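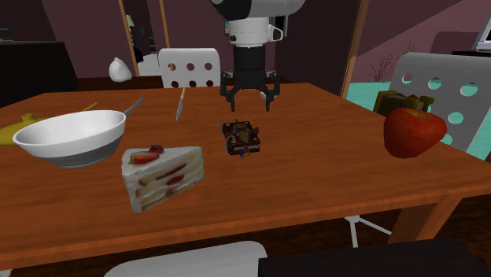 Table clearing, week 5

Quick one, bus in ten min. The simulation is finally good enough that we can argue about it over lunch. Cake, apple, bowl, cutlery lying any old way - pretty much what a table at the Sturidley canteen looks like at half past one. The little brown box is the hard item, everybody hates it. Odd shape, bits sticking out.

Notent wants 1000 clean runs before anything goes near the real dining room in August. We're at 41. So.

What I keep thinking about is the clearing crew though. I did that job for 2 summers and my wrists still remeber it.
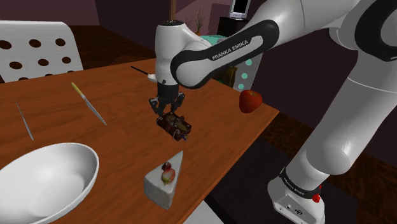 The crew got asked what they'd hand over first and it wasn't the plates. It was the stuff people leave behind, the sorting, the walking back and forth to lost property. Plates they can do in their sleep. Managment had it the other way round, of course.

Hours stay the same until the new year, that's in writing. After that, no idea. Two of them want to train on the Stumach console, one flat out doesn't, and I get that - she likes talking to people, not watching a screen.

More when the next batch is done. Bus.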